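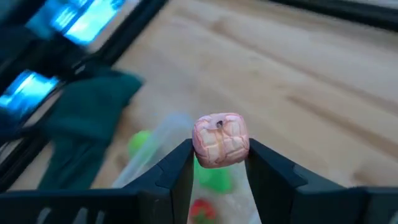 A comment under my last post said the Barnine trail was no good after rain and that I should start from Landeg. I took the advice. From Landeg it's 8 miles to the lake, with 1,031 feet of climbing, most of it early.

We left the car at the lower lot and were walking by sunup. The first two miles follow the creek. After that the trail turns to loose rock and stays that way to the pass. 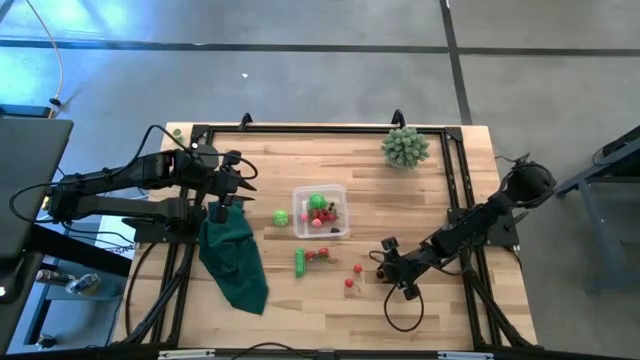
Night at Stallent Hut

The hut has bunks for up to 2 parties and a stove. I slept badly but stayed warm. In the morning we went down the Irkora side, which was steeper than the map made it look, and my knees felt it the next day.

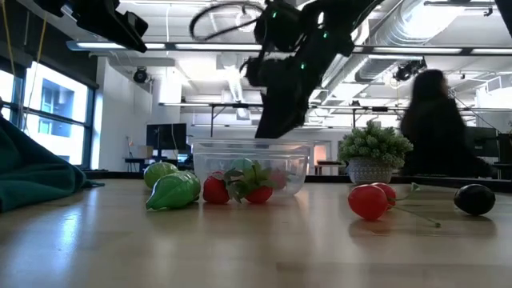
Can you get water on the Irkora side?
There's a spring just below the pass, and then none until the road. Fill up there.

Next trip is the north ridge, if the snow holds off through October.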